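Call for test sites: Tokmont two-arm tabletop kit
Last updated: 26 August 2019 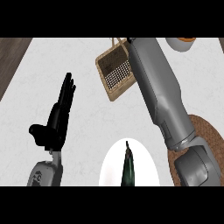

Anikó Gál asks whether a site needs its own robotics staff to take part. It does not. One person who can install software and follow a written procedure is enough, and Flendodness will train that person remotely before the kit is switched on.

Flendodness is looking for six sites to evaluate Tokmont, a kit of two arms, a human-like hand and control software for handling household and kitchen items on a table. Tasks are first run in simulation — the rendered tabletop with basket, plate and mat is one of the supplied layouts — and then repeated on the hardware.

Each site will:
- run the supplied tasks in simulation for two weeks
- repeat them on the kit for a further five weeks
- log every stop, fault and manual reset
- return the logs weekly in the Ghaffari format (template supplied)

Requirements: a level table fixed to the floor, a lockable room, a wired network connection and a desktop computer with a dedicated graphics card. Sites must hold their own liability insurance. Set-up takes around 9 hours.

The kit is lent free of charge and remains the property of Flendodness. Delivery and collection are arranged by Daren. Sites accepted in the July round need not apply again.

Applications should state the room dimensions, the name of the responsible person and any earlier work with arms or grippers. Incomplete applications will be returned once for correction.

Contact: Tokmont trials desk, Flendodness | © 2019 Flendodness | Back to top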